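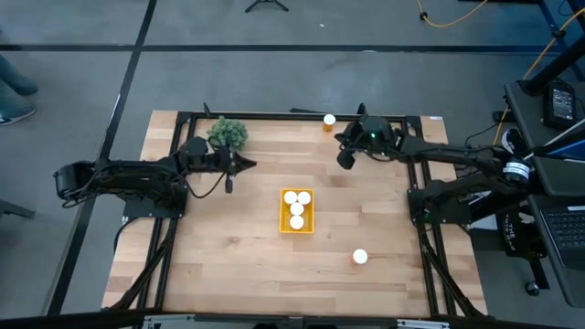 List: Cutora-users
Subject: Re: Two-arm teleop, bottles into tray: rejecting too many episodes
Time: 16:12

In reply to the message from the Hutley bench, 11:40:

> We have started on the bottle task with the two-arm table and the
> Kerkelix leader arms. The operator picks each pill bottle off the
> wood and puts it in the yellow tray. So far we have recorded 251
> episodes and the checker has passed 189 of them. Nearly all the
> rejects fall into one of these groups:
>
> a) one arm sits still for so long that the idle rule trips
> b) the bottle tips over when the fingers open
> c) the operator goes back for a second attempt at a grasp
>
> Should we relax the idle rule, or make the operators keep both arms
> moving? And is it worth keeping (c)? We are on the September build
> with default settings, apart from the gripper force, which we have
> turned down.

Taking these in order.

(a) Relax the rule. Please don't ask the operators to keep the spare arm moving. We tried that on the Savchuk set and the policy learned to wave the spare arm about, at times straight through the path of the working one. The idle rule was written for single-arm tables, where a still arm does mean that the operator has stopped. On a two-arm table it should only trip when both arms are still. Set idle_mode to "all" in the table file (the default is "any"). You can run the checker again over the stored episodes with the new setting; there is no need to record them again. I would expect most of group (a) to come back.

Do check the handover of work between arms, though. If the left arm always waits until the right one has gone fully home, the episodes get long and the policy picks up the wait as part of the task. We let the second arm start its approach as soon as the first has released. Operators need some practice before they can do this without looking away from the gripper that is still open.

(b) This is mostly release height. With leader arms there is no force coming back to the hand, so the operator judges contact by eye, and from most seats the bottom of the bottle is hidden by its neighbours once the tray starts to fill. People let go too early. Two things helped us:

1. Fill the tray from the side furthest from the operator, so that the next free place is always in view.
2. Open the fingers slowly. The trigger curve on the leader arms is linear by default and a tired hand lets go all at once. We use the "soft" curve with the opening speed capped at 40 per cent.

I would put the gripper force back to the default as well. If the grasp is weak the bottle turns in the fingers on the way over and arrives at an angle, and no care at the release will then make it stand. Grasp on the body below the cap. A grasp on the cap itself looks neater but leaves the bottle free to swing.

Bottles lying on their side are a separate case. Decide now whether the operator should stand them up in the tray or may lay them down, and write it in the task text. Our first operators each did it their own way and we ended up splitting the set in 2 and training on one half.

(c) Keep them, but label them. A missed grasp followed by a clean second attempt is useful: without such episodes the policy closes on air and carries on to the tray with nothing in the gripper. What you don't want is a long hunt. Our rule is one retry per bottle, and the episode is thrown out on the next miss. Use the "recovery" tag so that they can be weighted separately later.

Some smaller points:

– Vary the start positions. If the loose bottles always start in the same places the policy will go there whether or not there is a bottle. The same goes for anything on the table that isn't part of the task. We move the small artificial plant between episodes and leave it out of some altogether.

– Check the wrist cable on each arm before a session. A slack loop can drag on the wood and knock a bottle over at low reach, and the checker will log that as a bad release.

– Home both leader arms before you press record. If a leader and its follower disagree at the start, the follower jumps to catch up, and that jump goes into the data.

– The checker only looks at joint states and the final camera view. It will pass an episode in which the bottle was pushed into place with the side of the finger. Somebody has to watch them.

If group (b) is still large after the trigger change, post the joint log for one bad release and one good one, with the table file, and I will compare them with ours.

--
To leave this list, send a blank message with "unsubscribe" as the subject.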